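From the Back Room
07/06/2021

Well, I finally did it. After two years of saying "next month," I emptied the whole back room at Skirnau and started over with the color. If you came by last week and found me sitting on the floor with paint chips in my hair, now you know why (and thank you to whoever left the iced coffee on the step, it saved the afternoon).

A few of you wrote in after the last newsletter asking how I pick blues, so I'm going to ramble about that for a bit. Blue is a pain! I love it more than any other color and I have gotten it wrong more than any other color. The first one I brought home, years ago, looked like a soft rainy morning on the chip and like a swimming pool once it was up. I lived with that pool for four months before I painted over it.

What I do now is put a pale one and a deep one side by side and leave them alone for a couple of days. I look at them at breakfast, I look at them when the lamps are on, I walk past with laundry and try to catch them off guard. The pale gray-blues are the sneaky ones. One minute they're nearly white and the next they've gone all teal on you down one side. The deeper teals mostly stay put, though they do lean green, and if green isn't your thing you want to find that out early.

Aisling Coughlan came over to give a second opinion and she voted for the deep teal everywhere, ceiling included. I wanted the pale one. We argued through an entire pot of tea and settled on pale for the big stretches with a strip of teal at the side, and I have to say I keep wandering over to look at the place where the two meet. There's a thin dark line between them that I thought I'd want to hide. Now I like it! It gives your eye somewhere to stop. I also like that neither color is perfectly even, with all those soft up-and-down streaks of lighter and darker. A flat, solid blue always makes me feel like I'm at the dentist.

One more tip and then I'll quit. Buy the small sample first, even when you're sure. I spent $100 on a color called Nornano because the name sounded pretty, and it is still in the garage, and if anybody wants it, please write to me. It's a sort of mustard. I have no excuse. 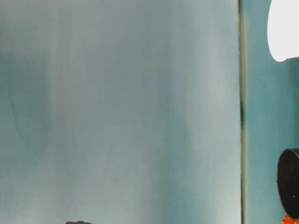 Coming Up in September

The Scanlon swap table is back! Bring leftover paint (lids on tight, please, I am still finding spots from last time), fabric ends, odd drawer pulls, anything you'd be happy to see go home with somebody else. Tuvetti is letting us use the long room again, so there will be space to spread out. Doors open at 4 and I'll be there early with cookies. Let me know if you can bring a folding table, I only have the wobbly one.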